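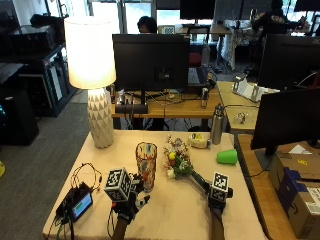

What is a marker swap?

A marker swap is a tracking fault in which software mistakes one hand's printed marker for the other's, so that the left and right hands change places in the recorded data.

Marker swap

A marker swap (also hand swap, or in older notes a "crossover") is a fault found in systems that record human hand movements to teach robots. It affects set-ups where each hand carries a block printed with black-and-white patterns, which a camera reads to work out where the hand is and which way it is facing. The fault is quick, often very hard to spot by eye, and one of the most fascinating in the whole field of robot teaching!

Cause

Each face of a marker block carries its own pattern. When a face is blurred, tilted steeply or partly hidden, the software may read it as a face belonging to the other block. Most programs then trust the last good reading and carry on from there, so a mistake lasting a single frame can spread through the rest of a recording.

Bulky, leafy or floppy objects bring the fault out wonderfully well. Bouquets are a favourite test, as the blooms and wrapping can cover a block from one side while leaving it in plain view from another. Clear glasses and shiny bottles cause a related fault, the ghost marker, where a reflection is read as a third block.

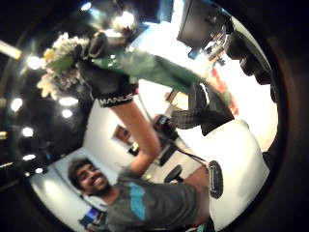

A gloved hand holding up a bouquet in green wrapping paper.

The Lollow recordings

The best-known case comes from the Lollow set, a collection of 2381 table-top recordings put together by Trinidad Tapia and Orest Hrytsenko. A two-armed robot called Palomino was trained on it and, during a slow trial in March, crossed its arms over a vase and locked them together. The emergency stop worked and there were no injuries, though one wrist joint had to be replaced.

Farzana Selvanayagam went back through the set and found swaps in 19 recordings. All but 4 involved flowers. Her method, now known as the Walden check, compares the tracked position of each hand with the finger readings from its glove: if the left block moves while the left glove reports a still, open hand, the recording is flagged.

Prevention

Common measures include:
using patterns that share no faces between the two blocks
adding a second camera at a different height
limiting how far a hand may jump between frames
running the Walden check before training

Cotik, a free checking tool by Olumide Tijani, does the last two in one pass and is a delight to use on long sessions.

See also
Ghost marker
Occlusion
Emergency stop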